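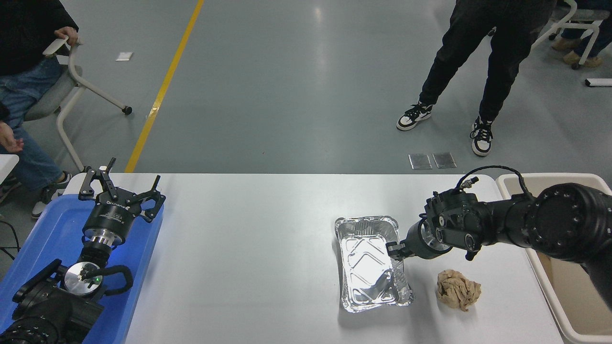
Home > Kitchen and Cooking > Baking Pans and Foil

Can rectangular foil trays be washed and used again, and how do I keep them from folding up?

Posted by tinroof_pat in Kitchen and Cooking

I help with a lunch at our hall in Darngate every Monday. We bought a case of 249 rectangular aluminum foil trays from a place that was closing down (it was supposed to be 250, one was flattened). They're the ordinary silver kind with the crimped rim and a diamond pattern pressed into the bottom. We use them for baked pasta, roast vegetables and sometimes a sheet of cornbread.

I have three things I'd like to know.

First, is it okay to wash them and use them again? It seems a shame to throw them out after one meal, but the person who did this job before me always did.

Second, when I pick one up by one end with food in it, the tray bends in the middle. Last month I lost half a pasta bake on the floor between the oven and the serving table. Is there a right way to carry these?

Third, food sticks in the diamond pattern. I scrubbed one with a green scouring pad and it left gray marks on my cloth afterward. Does that mean the tray is ruined?

We have a normal oven with two racks, a double sink and a dishwasher that takes an hour and a half. We don't have any real metal roasting pans the right size, but we do have flat cookie sheets.

2 replies marked helpful

koker_street_cook
Posted in reply to tinroof_pat

I cooked for a school for a long time and went through a lot of these, so I'll take your points in order.

Washing and reusing: yes, if the tray is in good shape. Let it cool, scrape it with a rubber or wooden spatula, then soak it in hot water with dish soap for ten minutes. Wipe with a soft sponge, rinse, and stand it on its side to dry. Do not stack them damp. They stick together and you'll bend the rims getting them apart.

Don't put them in the dishwasher. The detergent turns aluminum dull and dark, and the spray knocks the thin ones around until they fold.

I would not reuse one that held raw chicken or raw ground meat. The crimped corners have little folds in them that you can't get a sponge into. For vegetables, bread and cooked pasta I'd use a tray two or three times.

Before you fill a used tray, hold it up to a window or a light. If you see a pinhole, it's done for baking. Pinholes usually show up in the corners or wherever somebody cut portions with a knife. Use a plastic server to cut and they'll last longer.

Carrying: never by one end, and never by the rim alone once there's food in it. The rim on these is only folded foil. It will hold an empty tray fine but it won't hold a pasta bake. Put the foil tray on one of your cookie sheets before you fill it. Fill it there, bake it there, carry it there, and set the whole thing on the serving table. Slide the foil tray off only when the sheet is needed for something else, and then use two hands under the bottom.

If you run out of cookie sheets, nest two foil trays together. It helps a little with the bending but I still wouldn't carry a full one across a room that way.

Sticking: grease the tray, including the sides, and let the food sit for ten minutes out of the oven before you cut it. For cornbread use parchment with a few inches hanging over each long side. Lift the whole thing out and the pattern never touches the bread.

Gray marks: that's from scouring. Aluminum leaves a gray rub when you scratch it up. Wash the tray again with soap and a soft cloth. If it keeps coming off gray, use that tray for something other than food.

One more thing. Tomato sauce and lemon are hard on foil. If you bake pasta in tomato sauce, serve it and move the leftovers to a plastic or glass container the same day. Leave it in the fridge overnight in the tray and you can get dark spots or small holes.

lamptey2
Posted in reply to tinroof_pat

we just throw ours in the recycling, they cost next to nothing. rinse them first. my town won't take them if there's cheese on them

also ours say max 6 lb on the wrapper so check yours

tinroof_pat
Posted in reply to koker_street_cook

Thank you, that answers all of it. The cookie sheets fit, with an inch to spare on the long side. I'll try the parchment for the cornbread.

To lamptey2, our wrapper only gives the size in inches. I'll ask the county about recycling.

What should I do with the ones that get bent before we use them? Some at the bottom of the case have a corner pushed in.

koker_street_cook
Posted in reply to tinroof_pat

Set the tray on a flat table and press the corner out from the inside with the back of a spoon. Go slowly and work along the crease. Then run your thumb and finger along the rim to straighten it, with a folded cloth around it so you don't get cut. Fill it with water in the sink to check for leaks.

Any that leak are still fine for catching drips on the lower rack if you put a good one inside. I also kept a few for holding rolls or wrapped silverware on the table.

Store the rest upside down in the case with nothing on top.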